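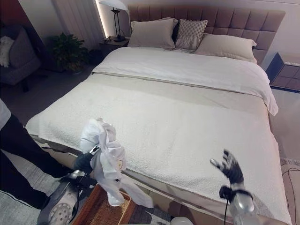
The Moltska bimanual kit is sold as a complete upper body for household manipulation work: two arms, two multi-fingered hands, a controller, and a software package that covers grasping, lifting and placing of soft items. We ran it on laundry for most of January. The task was garment transfer between a basket and a bed, in a furnished bedroom with the blanket left on, and most of the trouble in this review concerns the left hand. A light garment held by one hand, with a sleeve or corner trailing toward the rattan basket at the foot of the bed, is the condition under which the fault occurs.

The fault is a failure to release. The hand receives the open command, the controller reports the fingers open, and the fingers stay closed on the fabric. The arm then continues to its next waypoint with the garment still attached. If the trailing end is caught on something, the arm pulls against it until the torque limit trips. On our unit the basket went over both times this happened at full speed.

We logged 807 transfers with the left hand. The release fault was recorded in 155 of them. The right hand ran the same routine from the other side of the basket and did not show the fault, so we swapped the hands at the wrist. The fault moved with the hand. Cabling and arm firmware were ruled out on that basis.

Lợi Khúc opened the hand on the bench. The return spring on the second finger had come off its seat and was resting against the tendon guide. With the spring in that position the finger opens under no load but will not overcome the friction of cloth bunched in the palm. Finger position is read at the motor and not at the joint, which explains why the controller reported an open hand. Reseating the spring took less time than removing the glove.

The glove should be mentioned separately. It is a tight fit, it hides the spring completely, and the manual gives no inspection interval for anything underneath it. We now check the springs every two weeks.

Safety behavior is adequate in one respect and poor in another. The hardware stop works. It cuts both arms and leaves the hands in their last position, and a hand that was gripping keeps gripping. The manual covers this in one line. Anyone standing beside the bed should know before starting that a sleeve or cuff caught in the fingers will not be freed by pressing stop. The manual release is a recessed lever on the underside of the wrist and needs a flat tool. Keep one within reach.

The torque limit is set too high from the factory for work with cloth. We lowered it on both arms and lost nothing in the routine, as no garment in the basket needed the extra force.

Durnwood, the distributor, replaced the left hand under warranty. The replacement has a deeper spring seat and has not faulted so far. They could not say whether units already sold would be recalled, or from which serial number the new seat applies.

Other points: setup is clear, calibration holds between sessions, and the open hand clears a textured blanket without snagging if the approach height is raised slightly from the default. Fan noise is noticeable in a small room.

Rating: 2 out of 5 with the original hand. Buyers should ask which spring seat is fitted before ordering.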